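3.2 Getting on the ice at Murgate

I should say up front that I came to this as a skater first and a researcher a long way second, so the fieldwork started with me lacing up. Murgate is a single-sheet arena with a low roof and a canteen that does a very decent hot chocolate, and I'd been going to the noon public skate for years before it occurred to me to write any of it down. My question was a plain one: why do some adults who try a public session come back, and why do others hand in their rentals and never show up again?

The other rink in the study, Alten, is the newer of the two and runs nearly all its public ice in the evening. Between them they gave me 300 completed questionnaires over one season, plus the sign-in sheets (903 entries, a good many of them the same cheerful regulars). I left out anyone who was there only to watch their kids, though I did talk to plenty of those parents along the boards and I draw on those chats in Section 5.

My measure of confidence is the Cendell scale, a short set of 12 statements that you agree or disagree with while you're still in your skates. I like it a lot! It was written for swimmers, so I had to swap out the wording on the water items, but people got through it quickly and hardly anybody skipped a line. The item that gave me grief was "I know how to stop." Beginners tended to agree with it and then add, out loud, that they meant the boards. I kept those answers as given, and Çınar (2.3) takes the same line on self-reported skill, so I'm in good company.

One thing I hadn't planned on was how much the rental counter would matter. At Murgate the skates come out already loosened, and whoever's on shift will kneel down and do up a first-timer's laces if asked. At Alten you get your pair over a high counter and sort yourself out on a bench by the doors. When I went back through the open comments, sore ankles and floppy boots turned up far more often in the Alten pile, and those skaters also scored lower on the confidence items before they'd done a full lap. I can't claim the laces did it, and the evening crowd is a different bunch in other ways (younger, busier, a bit rowdier), but I'd be surprised if it was nothing.

Figure 2. Printed muslin cloth with pink tulips, on a light wooden surface.

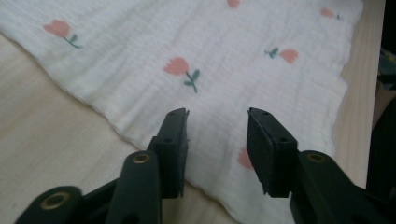 3.3 Who came back

I counted somebody as a returner if they signed in again at either rink before the ice came out in April. That's a generous rule and I know it. A person who skated in November and once more in March gets the same tick as the fellow who turned up for every noon session with his own thermos, and I did try a stricter version, but the groups got too small to say much of anything.

With the generous rule, the pattern is clear enough. Confidence at the end of the first session told me more about who'd return than confidence at the start, and the skaters who'd come with a friend did better on both. What didn't seem to matter was falling! I'd gone in sure that a hard tumble would send people home for good, and plenty of my returners had taken one on day one. A few of them told me about it with real pride, snow still down the backs of their jeans.

Music came up constantly too, mostly as a complaint, and I've parked it for the next section along with the price of sharpening.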